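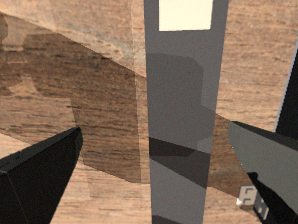 ## 3. Pebble wear and draw weight

### 3.1 Ice preparation

All stones were played on the two centre sheets of the curling rink at Osenholm. The ice was scraped before each session and pebbled in two passes, the second with a finer spray head. Water for pebbling was taken from the same deionised supply throughout. Ice temperature was logged at the hog line and at the tee, and a session was dropped if the two readings differed by more than the tolerance set out in Section 2.

Sessions ran from November until the ice was taken out. Club play carried on in the evenings, so the sheets were never used for tests in the state in which the league had left them.

### 3.2 Delivery and timing

Players from two clubs, Skikia and Rind, delivered the stones. Each was asked to draw to the tee line with no sweeping. Split times were taken from the back line to the near hog line, and the resting position was measured with a tape from the pin. In total 2000 deliveries were recorded. Of these, 1113 were kept after removing stones that were swept by mistake, touched a sideboard or had no usable split time.

The large loss was mainly due to missing split times. The Plivura timing gates failed to trigger when a player slid with the broom held low - a fault found only when the first set of logs was checked by T. Sarpong. Hand timings were available for part of this set but were not used, as they could not be matched to the gate times with enough confidence.

### 3.3 Measure of wear

Wear was expressed as the number of stones already played along the same path since the last pebbling. Paths were grouped by where the stone crossed the far hog line. This is a coarse measure: it takes no account of the players' own sliding, which also flattens the pebble near the hack.

Figure 2. Rendered view from above: table on a plank floor, with a black robot arm on a black mounting frame.

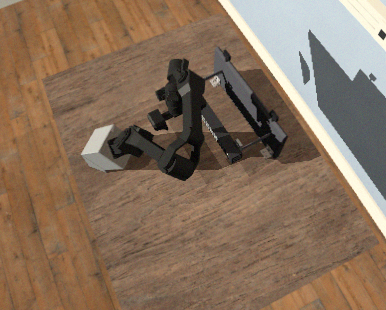

### 3.4 Statistical model

Resting distance was fitted with a linear mixed model, with split time and wear as fixed effects and player as a random effect. Sheet was entered as a fixed effect, there being only two levels. Handle direction was tested and left out of the final model.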